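Categoria: Som para igrejas > Colunas portáteis > Gusari

Gusari Arnby 10: coluna amplificada portátil para culto e reunião de oração

A Arnby 10 é uma coluna ativa de duas vias, com altifalante de graves de 10 polegadas e bateria interna substituível. Destina-se a congregações que reúnem em salas alugadas, capelas sem instalação fixa ou ao ar livre, e a grupos que montam e desmontam o equipamento a cada celebração. Funciona sozinha, para palavra falada e um instrumento, ou em par, para um pequeno grupo de louvor.

A mesa de mistura integrada tem três canais. Os canais 1 e 2 aceitam microfone ou linha em ficha combinada XLR/jack, com ganho, graves e agudos independentes. O canal 3 é estéreo, de nível de linha, com entrada em minijack e receção Bluetooth. A alimentação fantasma está disponível apenas no canal 1 e liga-se por interruptor no painel traseiro. Convém ligá-la com o volume geral no mínimo.

O modo Palavra aplica um filtro passa-alto e reduz a zona dos médios-graves, onde as salas com paredes nuas e teto alto acumulam mais energia. É o modo indicado para leituras, pregação e avisos. O modo Louvor repõe a resposta completa e deve ser usado com teclado, guitarra acústica ou faixas gravadas. A mudança entre modos faz-se por botão e não altera os ganhos dos canais.

A coluna pode ser colocada no chão, em posição inclinada, como monitor, ou em tripé, pelo encaixe inferior de 35 mm. Para assembleias sentadas recomenda-se o tripé, com a corneta de agudos acima da cabeça dos ouvintes da primeira fila. Os microfones devem ficar atrás da linha frontal da coluna. Se surgir realimentação, reduza primeiro o ganho do canal e só depois o volume geral.
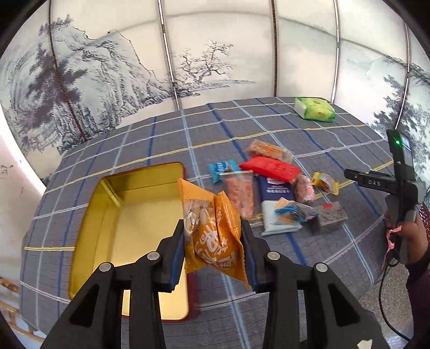

Lata dourada aberta e snacks embalados sobre toalha xadrez cinzenta.

A bateria retira-se pela tampa traseira, sem ferramentas, e carrega dentro ou fora da coluna. O indicador de carga tem 3 níveis. Com a coluna ligada à corrente, o carregamento prossegue em segundo plano. Em períodos longos sem utilização, guarde a bateria fora do compartimento, com carga parcial, em local seco. A bateria não deve ser carregada logo após exposição prolongada ao sol.

A ligação de duas unidades faz-se por cabo XLR, da saída LINK da primeira para o canal 2 da segunda, com este em posição de linha. A saída LINK transporta a mistura completa antes do volume geral, pelo que cada coluna mantém o seu próprio nível. A ligação sem fios entre unidades não é suportada nesta versão.

Características técnicas
Configuração: duas vias, ativa
Altifalante de graves: 10 polegadas
Entradas: 2 combinadas XLR/jack, 1 minijack estéreo, Bluetooth
Saída: 1 XLR (LINK)
Encaixe para tripé: 35 mm
Caixa: polipropileno preto, grelha de aço
Alimentação: rede elétrica ou bateria interna

Conteúdo da embalagem: coluna, bateria, cabo de alimentação, manual em português. O tripé, os microfones e os cabos de sinal são vendidos em separado.

Acessórios compatíveis: saco de transporte Trekside com bolsa lateral para cabos; tripé Besnard de altura regulável, com pino de segurança; bateria suplementar Gusari. A capa de chuva do modelo anterior não serve na Arnby 10, por diferença na posição das pegas.

Preço por unidade: 184 €, IVA incluído. Paróquias, congregações e associações religiosas podem pedir fatura em nome da entidade no momento da encomenda, com indicação do número de contribuinte.

Preço e especificações atualizados em 25 de julho de 2025.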